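Grandham Technical Institute
Department of Automation
Laboratory Maintenance: Handout 6

Setting Up and Looking After the Two-Arm Tabletop Cell

Issued by Hanne Saarela, Laboratory Supervisor
For use in the practical session of 4th June

1. Purpose of this handout

Students taking the maintenance option are required to bring the two-arm cell to a working state, keep it there for the length of a session and leave it fit for the next group. The cell is the one listed in the equipment register as Wisham. Earlier handouts dealt with the control software. The present one concerns the mechanical side: the table, the arms, the gripper fingers and the small objects used to check them.

Students must have read the laboratory safety rules before attending. The emergency stop is to be located and tested by each pair before any other work is done.

2. Before power is applied

Check that the table does not rock. If it does, adjust the feet and not the arm mountings. The arm mountings were set in December and their bolts carry a paint mark across the head and the plate. A broken or displaced mark is to be reported to the supervisor. Students are not to tighten these bolts themselves.

Move each arm by hand through its full reach. The movement should be even, with no scraping and no point at which the arm catches. Watch the cables while doing this. A cable which is pulled tight at full reach will fail sooner or later at the connector, and the loop must be made longer before the arm is switched on.

Wipe the tabletop with a dry cloth. Solvents are not permitted inside the enclosure.

3. Powering up and homing

Switch on the left arm first and wait until it has finished its own checks. Then switch on the right arm. Homing is carried out one arm at a time, with the other parked clear of the middle of the table. The person at the keyboard calls out "homing left" or "homing right", and the second person answers before the command is given.

If an arm stops short during homing, press the emergency stop, note the joint number shown on the screen and enter it in the log. One further attempt may be made. After a second failure the cell is taken out of use and Prapai Khamphan is to be informed.

4. Care of the gripper fingers

The fingers wear faster than any other part of the cell. They are cleaned at the start of each session and inspected every 1,000 cycles. The counter stood at 1,886 when this handout was prepared.

Inspection covers the following points.

The inner faces should be clean and free from nicks. Paint from the test objects tends to collect on them and can be removed with a plastic scraper.

The two fingers should meet along their whole length when closed. Hold a strip of paper between them and pull gently at the top, the middle and the base.

The finger screws should be firm. Use the short key from the Limsakul tool roll, held between finger and thumb, so that the threads are not stripped.

Fingers are replaced in pairs. A new finger is never fitted opposite a worn one.

5. The grip check

A grip check follows any work on the fingers. The test objects are small, light and of differing shapes, and should be set out within reach of both arms. Close the gripper on the object at low force, lift it clear of the table and hold it for a count of 3. Look at the object from the wrist camera as well as from outside the enclosure. Both fingers should bear on it, and it should not turn or creep downwards during the hold.

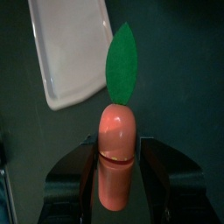
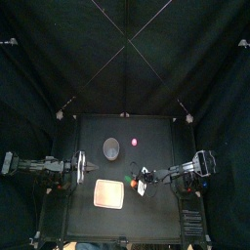

6. Closing down and records

Return both arms to the parked position before switching off. The right arm is switched off first. Test objects go back in the Giltach box, and any which are cracked or shedding paint are set aside for the supervisor.

Each pair completes one line in the cell log, giving the cycle count, the work done, the result of the grip check and both sets of initials. Faults are to be entered even where they have been put right during the session.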